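Ghost Ships and Warning Lights: Notes for Session 5

Folklore of the Coast, evening class
Updated June 18, 2023

Hello all. I promised I'd type these up properly because my handwriting on the board was a disgrace last time, and I went off on a tangent about herring. So here's what I meant to say, plus a few bits I forgot.

We've finished with sea creatures and we're on to lights. By that I mean lights seen over water, usually at night and usually before something bad: a wreck, a drowning, a storm that takes the roof off the chapel. Every fishing coast I've read about has some version of this, and a lot of inland places with a decent-sized lake have one too (I'll come back to lakes).

The story I want you to know well is the Monport lantern. In the version most people tell, a woman called Vlad's widow goes down to the harbour wall every evening with a lamp. Vlad has gone out after a late catch and hasn't come home. She keeps going for years, and after she dies the lamp keeps going without her. If you see it low down by the steps, the weather will hold. If you see it high up, over the end of the wall where no person could be standing, you leave your boat tied up.

I love this one! I love that it's so practical. There's no moaning, no chains, no face at the window. It's a weather forecast with a sad story attached, and the people who tell it tend to rush through the sad part to get to the useful part.

Murdo Forsyth collected the version on your reading sheet. He got it from an old net-mender who swore he'd seen the high light twice, and who had stayed in bed both times. Note the "stayed in bed". A lot of students want to ask whether the storm came. Murdo did ask, and the man said he had no idea, he was asleep. I think that's a wonderful answer and I'd like you to hang on to it when you write your essays. The teller isn't trying to prove anything to you.
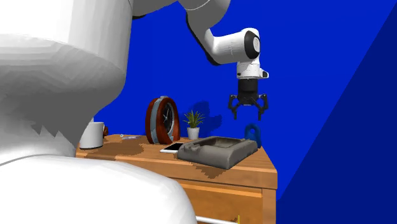

Compare that with the Patwood version, which is set on a lake 23 miles from the sea. Same lamp, same widow more or less, but now it's a girl waiting for her brother, and the light doesn't warn you off. It leads you. Follow it and you'll come to the shallow crossing. Solomiia Hordiienko, who gave us that lovely talk in March, thinks the story travelled inland with families looking for mill work, and that it changed because nobody on a lake much cares about gales. What they did care about was getting home across the marsh in the dark without going in up to the neck.

I'm mostly persuaded. My one grumble is that leading lights are usually bad news in that part of the country. Think of all those will-o'-the-wisps we did in session 2, every one of them out to drown somebody. So how does a kind one get in? Solomiia says that the widow was too well liked to be turned nasty. Cristóbal Olivares says the kind light was there first and we've got the direction of travel backwards. Have a think about which you'd rather defend, and do read his article before you decide he's wrong (I decided too soon and had to eat my words).

Some terms, as I keep using them without explaining:

Corpse light: a small light seen before a death, often moving along the road the funeral will take. On the coast it may come in from the sea.

Phantom ship: we'll do these next time, but you'll need to know that they're often described as lit up from inside, or burning. Some people lump them in with lights. I don't, mainly for my own sanity.

Memorate: somebody's own account of a thing that happened to them. The net-mender in bed is a memorate. The widow and her lamp is a legend. They get told in one breath and you have to learn to hear the join.

On that last one, I-seul Byun asked a good question after class: what do you call it when a person tells you their gran's experience? Strictly it's second-hand, and some writers will be fussy about it. In your essays just say whose experience it was and who told you. That does the job.

For next time, please read the Grotedetti burning ship, all three tellings, and look for what the crew are doing in each. Abdelkrim Belkadi's translation is the one to use. There's an older one floating about online that leaves out the cook, and the cook is the best bit.

Essays are 700 words on one light from the reading sheet. Pick one you like. If you'd prefer to write on a story from your own family, come and have a word with me first and we'll sort something out.

Bring a torch if you're walking back by the canal, the lamps are still off past the second bridge.

Related notes
Session 2: Will-o'-the-Wisps and Other Bad Guides
Session 3: Seal Wives
Session 4: Things in the Nets
Session 6: Phantom Ships
Reading sheet: The Monport Lantern
How to Write Down a Story Somebody Tells You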